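Ovora – Hultside store
Grocery packing bay: monthly inspection checklist with comments
Month: December
Result: passed with three follow-up items

Scope. Bench, fixed and standing racks, wall basket, produce baskets, tote bags and carrier bags. Cold storage and the loading door are on separate sheets. Status codes: OK, OBS (observation, no action needed before next use), ACT (action required).

1. Bench surface

1.1 Surface level and stable under hand pressure – OK.
1.2 Surface free of chips and open cracks – OK.
1.3 Surface clean – ACT. Dark scuff marks and specks on the marble pattern. Wipe with neutral cleaner at end of shift. Do not use abrasive pads. Marks that remain after two cleanings are to be noted on the next sheet as wear.
1.4 Front edge free of sharp burrs – OK.

2. Racks and wall basket

2.1 White rack at the back: shelves seated, no visible bending – OK.
2.2 Items on the top shelf lying flat and back from the edge – OK. Stock is light snack packs only. Shelf limit remains as posted. Cans and bottles go in the tote or on the lower shelf.
2.3 Mesh tiers at left: welds intact, no loose wire ends – OK.
2.4 Wall basket fixings tight – OK. Basket empty at time of check. Repeat the pull test once it is back in use.

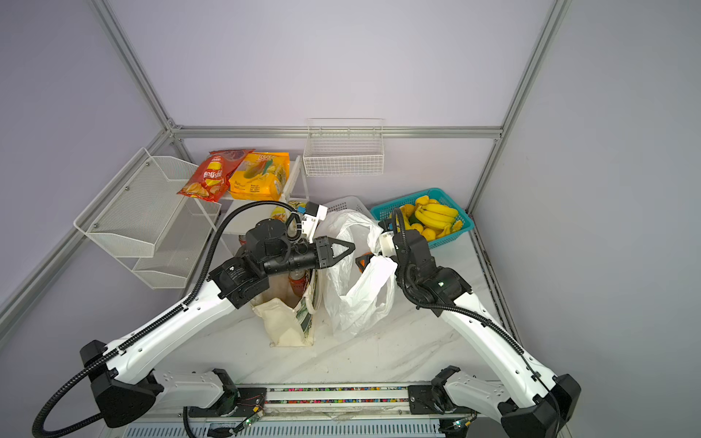

2.5 Loose lids and panels stored flat – OBS. A lid left leaning can slide when the items in front of it are moved. Store flat under the bench when its basket is in use.

3. Tote bags

3.1 Handles and side seams sound – OK.
3.2 Fabric clean – OBS. Canvas slightly stained and creased. Acceptable for sealed goods. Rotate to laundry on Wednesday with the rest of the set.
3.3 Bag stands without support when part filled – OK.
3.4 Heavy and rigid items at the bottom, soft packs above or to the side – OK. Bottles go in upright with the cap checked before loading. Snack pouches may stand against the side wall but should not be used to wedge a can.
3.5 Total load within the posted limit – OK. Weighed on the Zivo bench scale, which drifts if the tote overhangs the plate. Center the tote and read twice.
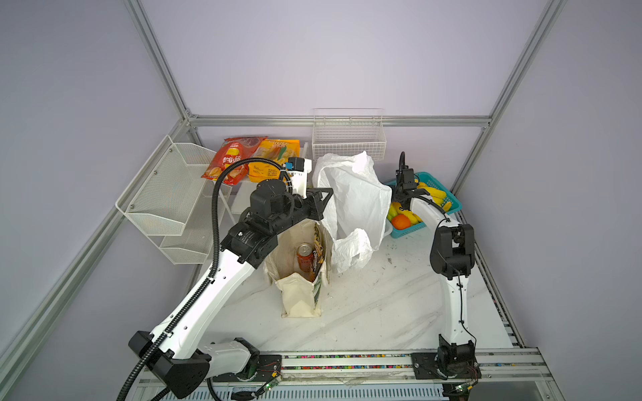
3.6 Printed panel legible – OK. A folded front panel does not count as a defect, but unfold it before the tote leaves the bay.

4. Plastic carrier bags

4.1 No splits at the handle roots – OK.
4.2 Handles clear of the bench edge – OBS. Handles draped on the bench can catch a sleeve or a basket rim. Tuck them in or hold both together when moving the bag.
4.3 Bag inside tote: bundled, no contents pressing through the plastic – OK.
4.4 Spare bags, pack of 200, stored off the floor – ACT. Pack found open on the floor below the bench. Moved to the cupboard. Remaining count not taken.

5. Produce baskets (display and training pieces)

5.1 White and teal baskets free of cracks at rim and base – OK.
5.2 Vegetables and fruit kept in separate baskets – OK.
5.3 Contents below the point where pieces roll out – OBS. The bananas sit high in the teal basket. Place the bunch with the stem end inward.
5.4 Pieces checked against the Ayaaba set list, 34 items – ACT. List is out of date. Replace before the next check.
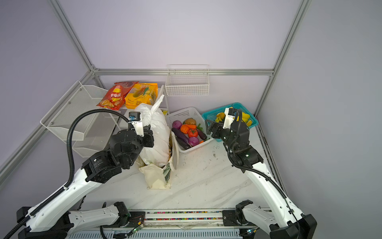 Photo: Ovora, Hultside store

5.5 Small parts (stems, leaves) firmly attached – OK. Tested by hand on the tomato and the carrot. Discard any piece with a loose part. Do not glue.

6. Access and surroundings

6.1 Aisle behind the packer clear – OK.
6.2 Lighting adequate to read pack labels at bench height – OK.
6.3 Checklist holder present and stocked – OK.

Follow-up: 1.3, 4.4, 5.4. Close out all three before the next monthly inspection and attach the signed slip to this sheet.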